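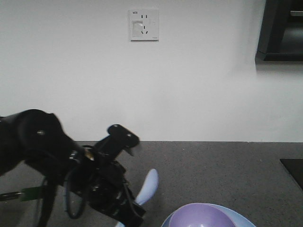

Re: [korkix-users] Planner stalls when the gripper is low over the counter

On January 22, 2020, Kwadwo Agbeko wrote:
> Same bowls and utensil setup as before, new build of Korkix. The arm
> gets down over the counter and then the planner just sits there until
> it times out. It did that on 12 of 46 runs. I bumped the timeout to
> 400 ms and saw no change. Is anybody else getting this, or is it my
> config? I can send logs.

Hi Kwadwo,

Yep, I've hit this one too, and I don't think it's your config. Well, maybe a little bit your config.

The speckled counter is the first thing I'd look at. Our depth filter gets jumpy on that kind of surface, so the fitted plane creeps up and down between updates. When the gripper is right over it, the planner decides the start pose is already in collision and keeps trying to wiggle out. More time won't help with that! Try setting plane_hold to true, so it fits the counter once at startup and then leaves it alone.

Second thing – check your arm model. The stock one in Zustbridge has no cable in it, and if you've got a loop hanging below the wrist like mine, the self-filter doesn't know to remove those points. They end up in the obstacle map as a blob that follows the gripper everywhere (I spent a whole evening blaming the octree for that). I added a fat capsule under the wrist link and the blob went away.

And the nested bowls: the segmenter loves to merge them into one object, even with a purple one inside a blue one. I turned the color weight up and it's better, but I still get a merge now and then. I don't think it has anything to do with your stall, so leave it for later.

If you do send logs, could you turn on the collision dump first? The last 100 lines before the timeout should be plenty. I'm hoping to get the capsule patch in for the February release, but I'd like to see it run on somebody else's arm before then.

Also, which branch are you on, main or the Pliltotstead one? The timeout setting gets read in a different place there.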